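Home | Projects | Reports | People | Contact

Shelf Picking in Simulation With Two Arms and One Deadline

Final report, robot software lab course
Rodica Ciobanu

1. What the project was supposed to be

The original proposal, written in June with the confidence of someone who had not yet opened the simulator, promised a planner that would restock a full grocery aisle. What I have is a planner that picks one item at a time off one shelf unit. My advisor called this "a healthy narrowing of scope," and I have decided to take it as praise.

The software is called Oprea. It takes a named item and a wrist camera view, estimates where the item is, picks an arm, plans a reach and closes the gripper. It runs on top of Satex, the lab's in-house simulation wrapper, which handles physics, rendering and the occasional unexplained crash. All of the groceries are scanned models with real labels, so a soup can looks like a soup can and a pudding box looks like dessert.

Each trial starts with the arms in a ready pose, grippers open and just under the lower shelf. From there the planner can reach either level without first having to back out of something. 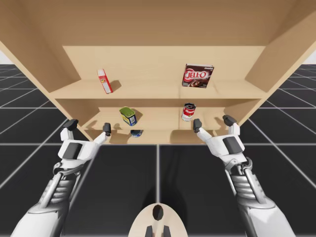 2. Choosing an arm

The first version picked whichever gripper was closer in a straight line. Straight lines do not care about shelf boards. The arm would set off for something on the upper level, meet the lower board from underneath, and push against it until the time limit ran out.

The second version plans for both arms, throws out any path that touches the furniture, and keeps the shorter one. It costs twice the planning time and is the single most useful thing I did all term. I also added a penalty for paths that cross the center line. The arms had discovered each other by then and did not get along.

3. Seeing the item

Perception is a small network trained on 421 rendered views, plus a fitting step that slides a known shape over the detected region until the edges agree. Cylinders are easy in the sense that any rotation about the upright axis gives the same grasp. They are annoying for the same reason: the fitter has nothing to hold on to except the print, so the reported angle wandered from one update to the next and the wrist dutifully followed it back and forth like a tennis spectator.

I fixed this by telling the planner that for cylinders the angle is none of its business. It now keeps the wrist where it is and corrects only sideways. The sideways part matters when the can sits nearer one finger than the other, as the tomato soup does in the wrist view, since closing straight away would let one finger arrive early and shove. 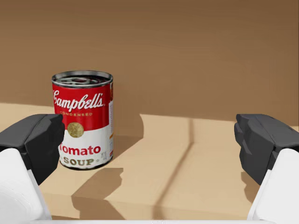
Course Reports, Issue 2, p. 18

The centering step shifts the gripper until the estimated gap on each side matches, then closes. An earlier draft closed first and centered later. I will not be including those results.

Shadows were the other problem. The gripper throws a blocky dark shape onto whatever surface is in front of it, and the first detector was very fond of that shape. It would report an item with high confidence, the arm would move, and the item would move too. Training with the light in different positions cured most of this. Masking out the predicted shadow of the arm cured some more, at the price of a function that I am the only person in Hestville willing to maintain.

4. Things at the side of the view

The wrist camera sees a narrow slice of the world, and an item can easily be half out of it. The Spam can, for instance, may show up at the right with the fingertip pad hiding its base. Fitting a full box to part of a box gives an answer, and the answer is usually too small and in the wrong place.

Oprea now checks whether the detected region touches the image border. If so, it plans a short look-around move toward that side before trying to fit anything. It took 158 lines of code, most of them there to stop the arm from looking around forever.

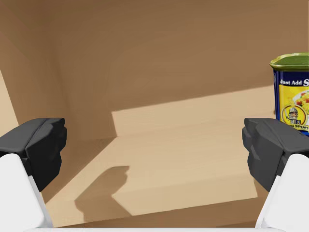 Why not just use the head camera for everything?
Because the arms block its view during the last part of a reach, which is when the estimate matters most. The head camera picks the rough target and the wrist camera takes over from there.

5. Left undone

Tilted boxes still get grasped as if they were upright. The look-around move ignores the second arm. The log viewer, Finport, shows left and right swapped on one of its tabs, and I have gotten used to it, so whoever inherits the code should read the note in the settings file before changing anything.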